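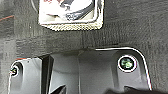

Home Stories Jobs Machines Word list Teachers

Robots at work: the returns room at MacLeish

Last updated 25 Feb 2022

When someone buys a thing and doesn't want it, they can often send it back. It might be the wrong size, or the wrong colour, or a present they already had. Things that come back are called returns.

MacLeish is a shop that sells things for the home. It has a building in Wonley where all the returns go. On a busy day 481 parcels come through the door. Each one has to be opened, looked at and put somewhere.

Until last May, people did every part of this work by hand. Now a robot called Fondon does some of it. When a machine does a job that a person used to do, we call it automation.

What the job is

There are four steps.

First, open the parcel.
Second, find out what is inside.
Third, decide if it can be sold again.
Fourth, put it on the right cart.

The first and third steps are still done by people. Opening a parcel is hard for a robot. Some are taped up very tightly, and some are in bags that flop about. Deciding is hard too. A person can tell quickly that a cushion smells of dog. Fondon has no way of smelling anything.

Fondon does the second and fourth steps, and only with things it has been taught to pick up. At the moment it knows 323 kinds of thing. The shop sells 3,000 kinds, so there is a lot left for people to do.

How Fondon picks things up

Fondon has two arms. At the end of each arm is a gripper, which does the job of a hand. Your hand can feel if a mug is slipping. A gripper can't feel in the same way, so Fondon uses cameras. One is on its head, and there is a small one near each gripper for looking at things close up.

The close-up cameras help it find labels. A label may be tucked round the back or folded over, and then Fondon has to turn the thing and look again. If it has tried three times and still can't read the label, it stops and a light comes on at the desk. Somebody goes over and sorts it out.

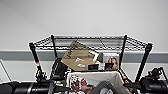 Carts are where the returns wait before they go back to the shop or off to be recycled. They sound simple, but they are one of the hardest parts of the job for a robot. Look at what is on this one. A big piece of cardboard is leaning at a tilt, with boxes next to it and a soft white bin with a pattern on the front. Fondon has one gripper on each side of the cart. To get a box out it has to work out which thing is in front of which. Stiff boxes are easier for it to hold. A soft bin can change shape when it is squeezed. The shelves are made of thin wires with gaps between them, and small things can tip over if one corner goes through a gap.

What changed for the people

Greer Rankin has worked in the returns room for six years. She used to walk up and down between the desk and the carts all day. "My feet were sore by lunchtime," she says. "Now I walk less, but I look at a screen more, and that makes my eyes tired. I have to remember to get up."

She also had to learn new things. Skusmont, the company that makes the robot, ran a course so that she could teach Fondon to pick up new items. She holds the robot's arms and moves them through the job, slowly, over and over. It takes 80 goes before Fondon can manage a new item by itself, and some items take a second day.

Some people in the room were worried when the robot came. They thought they might lose their jobs. MacLeish said that everyone could stay. Two people moved to the packing room next door. One of them likes it there and the other would like to come back.

The work is shared out differently too. The easy returns mostly go to Fondon, so the people get more of the tricky ones. Greer likes puzzles and doesn't mind this. Her friend at the next desk says he misses having a few easy ones in between.

Staying safe

A yellow line is painted on the floor around Fondon. When a person steps over it, the robot slows down. When they go closer still, it stops moving. There is also a big red button on the wall that anyone can press.

Words to know

Automation: using a machine to do a job that a person used to do.
Gripper: the part of a robot that holds things.
Returns: things that people send back to a shop.

Something to talk about

Think of a job that is done at your school. Which parts could a robot do? Ask the person who does the job which parts they would want to keep.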